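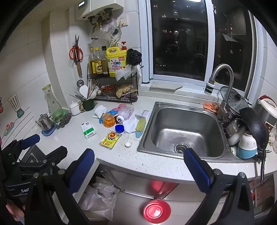

Wer eine Aufgabe mit der eigenen Hand vormacht, der erklärt sie ja gar nicht, der tut sie einfach, und genau darin liege der Wert, so wandte Vinzenz Reisinger in der ersten Durchsicht dieses Textes ein, und so manches, was wir mühsam in Regeln fassen wollten, stecke längst in der Bewegung des Handgelenks. Wir haben diesen Einwand gern aufgenommen, denn er trifft recht gut, worum es uns im folgenden Abschnitt geht.

Abbildung 3: Vorführung mit dem handgeführten Greifer an einer Küchenarbeitsplatte mit Spülbecken, Aufgabengruppe »Aufräumen und Abstellen«.

4.2 Vorführen von Hand und Vorführen aus der Ferne

Für die Sammlung Durnuten haben wir zwei Wege nebeneinander erprobt. Beim ersten hält die vorführende Person den Greifer selbst in der Hand und erledigt die Aufgabe damit so, wie sie es in ihrer Küche eben tun würde. Beim zweiten sitzt sie an einem Bedienpult und steuert den Arm aus dem Nebenraum. Beide Wege haben ihre Freunde in unserer Gruppe, und wir möchten gleich zu Anfang gestehen, dass wir über keinen anderen Punkt so lange und so vergnügt gestritten haben.

Insgesamt liegen 366 Vorführungen von Hand vor, dazu 40 aus der Ferne. Das Missverhältnis ist gewollt und hat mit der Umgebung zu tun: Eine bewohnte Küche, in der Flaschen, Schwämme, Tütchen und Geschirr dicht beieinander liegen (Abbildung 3), lässt sich mit einem leichten Handgerät ohne Umbau aufsuchen, während der fernbediente Arm einen festen Stand und reichlich freie Fläche verlangt. Die Vorführenden bekamen ausdrücklich keine Anweisung, vorher aufzuräumen. Wir wollten die Arbeitsplatten so, wie sie sind – mit allem, was sich im Lauf eines Tages darauf ansammelt.

Ganz ohne Preis ist diese Freiheit freilich nicht zu haben. Die Hand ist flink und nimmt gern Abkürzungen, die der Arm später nicht nachfahren kann, etwa eine rasche Drehung über dem Beckenrand oder ein Ausweichen am Wasserhahn vorbei. Wir haben deshalb jede Bahn mit dem Verfahren Samberg auf Erreichbarkeit geprüft und Abschnitte, die der Arm nicht fahren könnte, zeitlich gestreckt oder verworfen. Bei der Fernsteuerung entfällt dieser Schritt, dafür zögern die Bedienenden spürbar länger vor dem Zugreifen, und dieses Zögern lernt das Modell leider treulich mit.

Reisinger schlug vor, die Pausen vor dem Schließen der Backen gesondert zu kennzeichnen, und wir sind ihm darin gefolgt. Als Pause gilt ein Stillstand von mehr als 2 Sekunden. Die Kennzeichnung geschah von Hand, was seine Zeit brauchte, uns aber auch manche Eigenheit der Vorführenden näherbrachte, die wir in den Kurven allein nie bemerkt hätten. Auf die Auswertung der Pausen kommen wir in Abschnitt 4.3 zurück, wo auch die Einstellungen des Lernverfahrens Minell aufgeführt sind.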